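In defence of the public bench

My mother could not pass a bench without sitting on it. She wasn't frail, not until the very end, but she held that if somebody had gone to the trouble of putting a seat there it would be rude to walk past, and so a trip to the post office with her took most of a morning. I was a child with places to be and I found it maddening. I am now older than she was then, and I have come round to her way of thinking so completely that I find I have become a bore on the subject.

What set me off this time was the high street. When I moved here there was a long bench outside the old Afolabi bakery, and another by the bus stop, and a sort of curved one round the lime tree where the schoolchildren ate their chips. The bakery bench went when the pavement was relaid. The one by the bus stop was replaced with one of those sloping perches (you know the kind, neither a seat nor a shelf) which my neighbour Delia Sârbu says is designed to tip you gently back into the shops. The lime tree still has its bench, minus a few slats, and on a fine afternoon there is practically a queue for it.
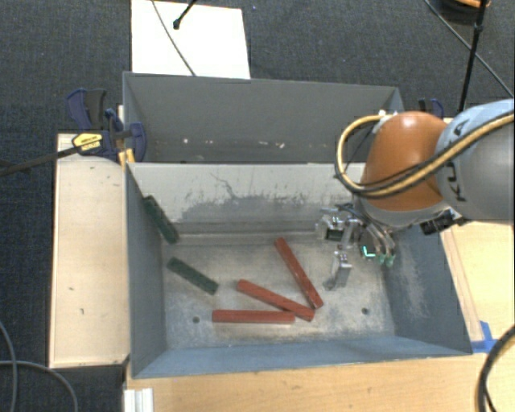
I do understand that benches cost money, and that the council would sooner be thanked for something grander. A bench doesn't get opened by anyone with scissors. It can't be said to boost anything. But I think we have got into a muddle about what is worth spending on, and I include myself, as I am as easily dazzled as the next person. Put a great arm with a shiny orange joint and a loop of yellowish hose in front of me and I'll stand and gawp at it quite happily, and never once wonder where I am going to sit down afterwards. Sitting down is such an ordinary want that it hardly feels like an opinion to be in favour of it.

And yet think who goes without when the seats go. Alcides Xavier, who cut my hair for years and has a bad hip, worked out that it is 300 paces from his door to the chemist, and that he can manage it with one rest and can't manage it with none. So when the bakery bench went he stopped going, and now his daughter collects his tablets on her way home from work. He used to know everyone in that queue. I don't suppose that appears in anybody's sums.

People say to me that benches attract trouble, by which they generally mean teenagers. Well, teenagers have to be somewhere! I was moved on from a good many walls at 14 and I can't say it improved my character. I would much prefer to have them on a bench, in daylight, being loud about nothing, with Alcides on the other end telling them what was wrong with their fringes.

All I am asking for is a few plain seats with backs to them, and arms you can push up on, put where people get tired and not where there happens to be a gap in the paving. One outside the chemist would do to begin with.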